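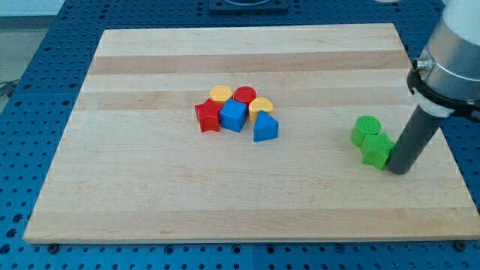
Figure 1. Colored plastic blocks on a board of light wood strips.

Noise in the school canteen: student project report

1. Why we chose this subject

Our school in Sturnness has one canteen for all the grades. Many students told us that they eat fast and leave early, and the noise was the reason they gave most often. We wanted to know how loud the room really is, and if simple changes could help.

2. Method

We measured in September with a Zemix sound meter, which we borrowed from the physics room. The meter stood at the same table every time, between 11:30 and 13:00. We saved 1053 readings in total. We also gave a short paper questionnaire to 300 students and received 267 answers.

For comparison we visited the school in Nadbridge, where the canteen has curtains and felt pads under the chairs. We could measure there only on 2 days, so this part of the data is weak.

3. Results

The loudest time was always the first part of the lunch break, when the lines are long. Moving chairs made the highest peaks – higher than the voices. In Nadbridge the peaks were lower, but the room there is also smaller, and we cannot say which of these two things is more important.

In the questionnaire, most students wrote that they would like a quiet corner. A few wrote that they enjoy the noise, which we did not expect.

4. What we would do differently

We should have written down how many people were in the room at each reading. Without this number it is difficult to compare one lunch with another.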